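Ostitcombe Soil and Water District
@OstitcombeSoil

1/ The spring soil testing period for home gardens opens in May. This thread explains how residents of Ostitcombe, Grilstead and Bollstead can collect a sample, where to leave it, and how to read the report that comes back. Please save it for later use.

2/ The district received 808 garden samples during the last testing year. A good many of them could not be processed on arrival. The usual faults were too little soil, a missing form, or a bag that had leaked in transit. All three can be avoided with a little care at home.

3/ Decide first what you want to learn. A vegetable bed, a front lawn and a row of blueberries should be sampled separately, even when they are only a few steps apart. Each has been fed and watered differently over the years, and a mixed sample will give an average that suits none of them.

4/ Tools: a clean trowel or soil probe, a clean plastic bucket, and a sample bag from the district office. Do not use a galvanized or brass bucket. Small amounts of zinc and copper can move from the metal into the soil and change the result.

5/ Scrape away mulch, thatch and leaves before you dig. For vegetables and flowers, go down six to eight inches. For an established lawn, four inches is enough. For trees and shrubs, take soil from under the outer branches and stay well away from the trunk.

6/ Take small slices from ten or more spots spread across the area. Walk in a zigzag. Leave out places that are plainly different from the rest, such as the site of an old compost pile, a burn spot, or the strip beside a driveway where road salt collects.

7/ Mix the slices in the bucket and break up the clumps. Remove stones, roots and worms. Spread the soil on plain paper and let it air-dry overnight. Please do not use an oven or a microwave. Heat changes the chemistry of the soil, and the potassium reading in particular can be thrown off.

8/ Fill the bag to the printed line, which is two cups. Write your name and a short label for the bed on the outside in permanent marker. "Back left" is fine, provided you will still know what it means a month from now.

9/ The form asks what you plan to grow. Please fill in this part. The laboratory measures the same things in every sample, but the lime and fertilizer advice is written for the crop you name. If the crop line is blank, the report will carry numbers with no advice.

10/ The fee for the basic test is $13 per sample, payable by check or card. It covers pH, buffer pH, phosphorus, potassium, calcium, magnesium and organic matter. Lead screening is a separate request and has its own box on the form.

11/ We encourage lead screening for any food garden beside a house built before 1978, and for beds close to a busy road or on the site of a former shed or garage. Households with young children should ask for it in all of these cases.

12/ Drop-off points: the district office in Ostitcombe, the Grilstead library (front desk), and the Ayala Feed and Seed store in Bollstead. Samples left at the library or the store are collected weekly, so allow extra time. Samples brought to the office before noon are logged the same day.

13/ Reports are sent by email, or by mail if no email address is given. Spring is the busiest season and the wait is longer. Residents who test in the fall generally hear back sooner, and they gain the winter for lime to do its work.

14/ Reading the report: start with pH. Most vegetables do well between 6.0 and 7.0. Blueberries and azaleas need soil that is far more acidic. If your pH is already in the right range for your crop, do not add lime out of habit. Raising pH is easy. Bringing it back down is slow and costly.

15/ Buffer pH is a different figure and is often mistaken for the first one. It shows how strongly your soil resists a change in pH, and the laboratory uses it to work out how much lime to recommend. You do not need to aim for any particular buffer value.

16/ Phosphorus is commonly high in older gardens that have had years of manure or compost. When the report says "above optimum," choose a fertilizer with a zero as the middle number. Extra phosphorus will not help the plants, and it can wash into streams and ponds.

17/ Lime rates are given in pounds per 1,000 square feet. Most garden beds are smaller. For a bed of 200 square feet, apply one fifth of the listed amount. Spread it evenly and work it into the top few inches before planting. On a lawn, apply it to the surface and let rain carry it down.

18/ Keep your reports. A single test shows where the soil stands today, and two or three taken over several years show where it is heading. Try to sample in the same season each time so that the results may be fairly compared.

19/ Beatrice Odera, who manages the garden testing program, will hold walk-in hours at the district office throughout the testing period. Residents may bring a printed report and go over it with her. Appointments are not required. Farm accounts should continue to work with their assigned conservationist.

20/ Sample bags and forms are free of charge and may be picked up at any of the three drop-off points. The form is also available in Spanish and in large print. Residents who cannot travel may call the office and ask for a kit to be mailed.

21/ Replies to this thread are read during office hours. Please do not post your street address or a full report in a public reply. Send those by direct message or bring them to the office. We will close with the question we receive most often.
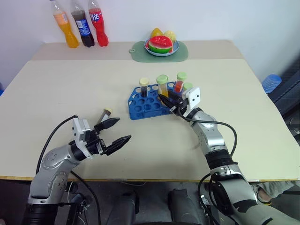

How often should a home garden be tested?

Every three years is enough for most lawns and garden beds. Test again sooner if you have applied a large amount of lime, brought in new soil, or seen plants do poorly with no clear cause.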